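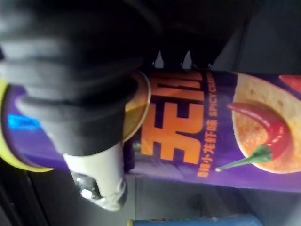

Section 4 of the Zesby Collection Register guide covers the entry of action figures, vehicles, playsets and loose accessories from science fiction film and television lines. It assumes that the Register has been installed and that a collection file has been opened as set out in Section 3. Before the first record is made, the user should understand how the Register treats position. Every packaged item is given a front, a back, a top and a base, and all notes on condition refer to these. Boxes and blister cards present little difficulty. Cylindrical packaging does: a purple snack can lying on its side has a lid end and a base end but no edge or corner to mark where one face stops and the next begins. For a tube-packed figure or poster, the user chooses the point at which the main logo is centered, enters it as the front, and keeps to that choice in every later record for the same line.

4.1 Before You Begin

Have the following at hand:

- the collection file, open on the Items page
- the item to be entered, with any accessories believed to belong to it
- a soft tape measure marked in millimeters
- archival sleeves or small resealable bags
- blank shelf labels

Work on a clean, stable surface. Do not remove a figure from sealed packaging in order to complete a record. Fields that cannot be completed from the outside may be left blank, and the Register will mark them as Not Examined.

CAUTION: Do not use adhesive labels on blister cards, window boxes or bare plastic. Residue from labels cannot always be removed, and the Register has no means of reversing a condition grade once it has been printed on a certificate.

4.2 Creating a Figure Record

1. On the Items page, select New, then Figure.

2. Enter the name of the character exactly as printed on the packaging. If the packaging uses a name that differs from the one used on screen, enter the packaging name in the Name field and the screen name in the Also Known As field. Many background characters were sold under a description before they received a name, and both forms should be searchable.

3. Select the Line. If the line is not listed, select Add Line and complete the Maker, First Year and Scale fields.

4. Enter the assortment code, if any. It is usually found near the barcode.

5. In the Appearance field, select the film, episode or special in which the character is seen. More than one may be selected. The first in the list will be treated as the principal appearance and will be used for sorting.

6. Select Packaging State: Sealed, Opened and Complete, Opened and Incomplete, or Loose.

7. Enter the condition grade. See 4.4.

8. Select Save. The Register assigns an item number, which cannot be edited.

NOTE: Item numbers are not reused. If record 46 is deleted, the next new record will not take its place, and the gap will remain in the printed index.

NOTE: A character field accepts up to 200 characters, including spaces. Longer remarks should be placed in Notes.

4.3 Recording Accessories

Accessories account for most of the disputes over completeness that reach our help desk. Helmets, hand weapons, cloaks and musical instruments were frequently shared between figures in the same line, in some cases with a small change of color or mold. The Register therefore treats each accessory as a record of its own and joins it to a figure by a link.

1. Open the figure record and select Accessories.

2. Select Add. A blank accessory record opens.

3. Enter the type and color. Use the color list supplied. Do not enter color names of your own, as these are not picked up by the comparison report.

4. Measure the accessory at its longest point and enter the length.

5. Under Certainty, select one of the following:
 Confirmed: the accessory was removed from the sealed package by the present owner.
 Probable: the accessory matches a published checklist but was obtained with the figure already opened.
 Unknown: neither of the above.

6. Select Link, choose the figure, and save.

An accessory may be linked to only one figure at a time. To move it, open the accessory record, select Unlink, and repeat step 6.

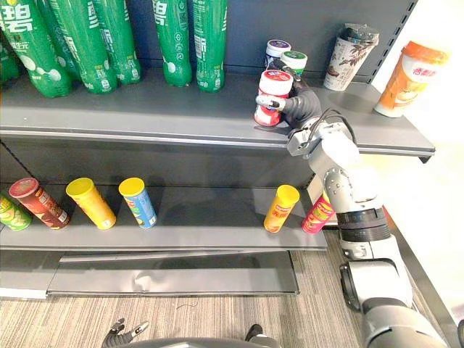

Where an accessory is a reproduction, tick the Reproduction box before saving. A reproduction may be linked to a figure and will be shown with it in the display view, but the figure will continue to be reported as incomplete. The setting cannot be overridden by the user. Requests for a change to this rule are considered by Charmaine Potgieter in the Register office, who maintains the reference checklists.

4.4 Assigning a Condition Grade

The Register uses the Pretorius scale, which runs from 1 (poor) to 12 (as issued). Figures and packaging are graded separately. A loose figure receives a figure grade only.

1. Examine the figure in daylight or under a neutral white lamp.

2. Check the joints. Move each joint once through part of its range. Do not force a joint that resists.

3. Check painted areas for rubbing, particularly at the nose, the hands and the edges of any helmet or headdress.

4. Check for yellowing of white or pale plastic. Compare the front of the figure with an area that has been covered, such as the back of the legs.

5. Enter the figure grade.

6. If packaging is present, examine the card or box for creases, tears, price sticker marks and fading, and enter the packaging grade.

7. Where the two grades differ by more than three points, the Register asks for a note. Enter the reason in plain words, for example "bubble lifted at lower left, figure not touched."

CAUTION: Do not wash, bleach or repaint a figure before grading. A figure that has been treated must be recorded as Restored, whatever its appearance.

Users who have previously graded on another scale may convert their records with the table in Appendix B. The conversion was prepared by Sizwe Mnguni and has been checked against a reference group of 472 loose figures. It is reliable for figures and less so for packaging, and converted packaging grades should be reviewed by hand when time allows.

4.5 Vehicles and Playsets

Vehicles and playsets are entered in the same way as figures, with the following differences.

1. Select New, then Large Item.

2. On the Parts page, load the checklist for the item. If no checklist exists, create one from the instruction sheet supplied with the item.

3. Tick each part that is present. Stickers are parts. A sticker that is present but has not been applied is recorded as Unapplied.

4. If the item has an electronic function, select Tested or Not Tested. Remove the batteries after any test.

5. For cantina, hangar and throne room sets that were sold with figures, enter the figures as separate records and link them to the set under Supplied With.

NOTE: Some sets were issued by mail order in plain cartons. The plain carton counts as original packaging and should be graded.

4.6 Assigning a Shelf Location

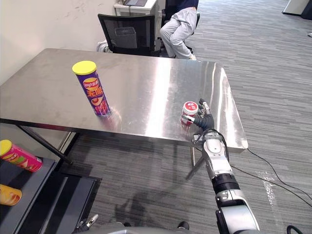
A location consists of a room, a unit, a shelf and a place, entered in that order and separated by periods. Shelves are numbered from the top down and places from left to right as seen by a person facing the unit.

1. Open the record and select Location.

2. Choose the room from the list, or add a room.

3. Enter the unit, shelf and place.

4. Print the shelf label and stand it in front of the item.

5. If the item is kept in a Prikolholm cabinet, tick Enclosed. The Register will then leave the item out of the monthly dusting list.

Two records may share a place if one is stored behind the other. In such cases add F (front) or R (rear) after the place. Temporary locations, such as an item out on loan to a show, are entered under Away and do not replace the permanent location.

CAUTION: Keep carded figures out of direct sun. Vinyl cloaks should not rest against painted surfaces.

4.7 Checking and Backing Up

1. From the Tools menu, select Check Collection.

2. Review the list of unlinked accessories and duplicate records.

3. Correct any errors, then run the check again.

4. Select Back Up and choose a destination other than the computer on which the Register is installed.

Collections shared between several users should name one person as Keeper. Only the Keeper may delete records or run a restore. A restore replaces the whole file, and records entered after the date of the backup will be lost. Users moving from the older Trodadach card index should read Section 9 before running their first backup.

Corrections to the checklists are issued each June. Proposed corrections should be sent to Felicidad Manalo with a clear scan of both sides of the packaging and the item number of the record concerned. Materials sent by mail cannot be returned.

Continue to Section 5, Printing Certificates and Insurance Lists.

We use cookies to remember your language and the section you last viewed. By continuing to read this guide online you accept their use. Accept / Manage settings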